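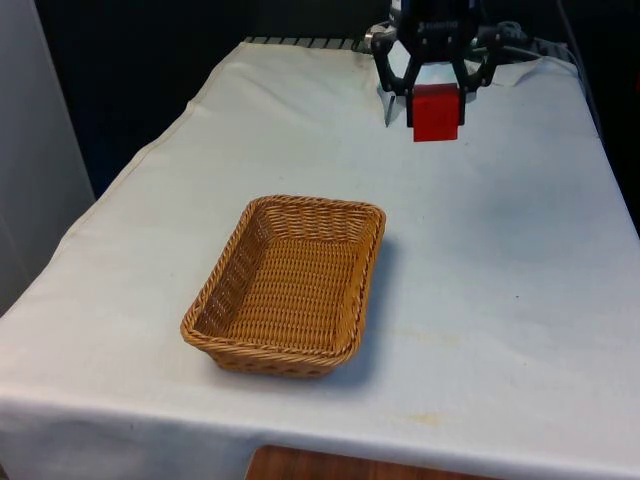 ## Grallard bench cell: setup and upkeep

Page revised 2020-05-22 by Ghislain Grewal.

The Grallard is a single-arm bench cell for pick-and-place work with small rigid parts. It is supplied with a parallel linkage gripper, a wrist camera and a fixed camera. The standard check is one cube, one basket and a white cloth, and it is repeated after any service to the gripper or either camera.

### Table and cloth

The table must stand at 815 mm or lower, measured to the top of the cloth. Level it before the arm is bolted down.

Use a matte white cloth that covers the whole top and hangs over the front. Small creases at the back are acceptable. Creases in the pick area are not, as a raised fold can catch a fingertip on approach. Stains don't affect the check unless they are close in colour to the cube. Wash the cloth without softener.

After changing the cloth, redo the surface height:

1. Open the jaws and raise the arm to the park position.
2. Smooth the cloth from the centre outward.
3. Run the surface touch routine at each of the four stored points.
4. Save the new height and restart the controller.

### Gripper

The fingers are driven through pinned links. Wear shows first as side play at the fingertips. With the power off, hold each finger by the pad and move it gently across its line of travel. A slight click is normal on a new gripper. If the finger rocks, tighten the pivot screws in the order given on the service card, inner pivots first.

Pivot screws are set with a small amount of removable threadlocker. Don't use the permanent grade – the links will crack before the screw turns. Allow 15 minutes before moving the jaws, and leave the arm parked overnight before any work under load.

Wipe the pads with a damp lint-free cloth. Solvent lifts the adhesive. Pads are sold in pairs by Chow and both should be changed together, even where only one is worn.

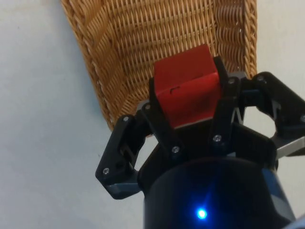
*Wrist camera view: cube held between the jaws, basket beyond.*

### Wrist camera

The cube and both sides of the linkage should be in view with the jaws closed on the part. If one side has dropped out of view, the bracket has slipped. Loosen the clamp a quarter turn, correct the angle and retighten. The hand-eye calibration is then void and must be run again.

### Cables

Route cables along the back or side of the table, clear of the pick area. Leave enough slack at the wrist for a full turn each way. Inspect the sleeve every 12 weeks for flat spots.

### Acceptance check

Set the basket near the middle of the table and the cube to its right on open cloth. Run 100 cycles from varied cube positions. Log every miss with the jaw width at closing, including misses the arm recovers from.
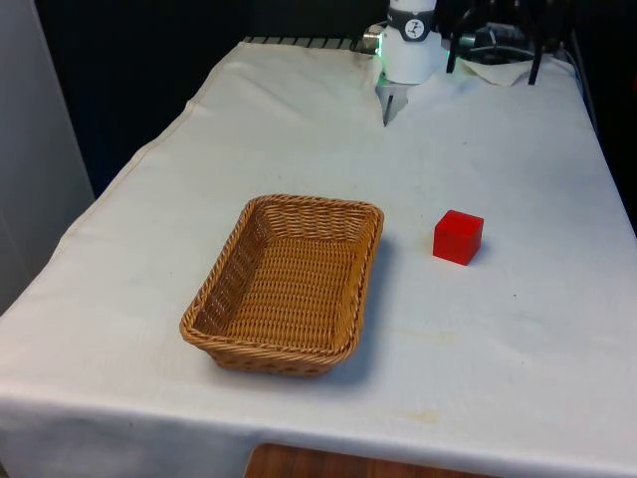
Réjean Hiebert writes that on his cell the surface touch routine passed at all four points while the jaws still closed too high on the part. He traced it to a new set of pads, slightly thinner than the old pair, and now runs the routine after every pad change as well as every cloth change. The service card will be amended to match.

### Spares

- Finger pads, pair
- Pivot screw set with threadlocker
- Wrist camera clamp
- Cable sleeve, cut to length

Orders go through Berkay Türkmen at the Saltov depot. Quote the gripper serial number, as early links take a shorter screw.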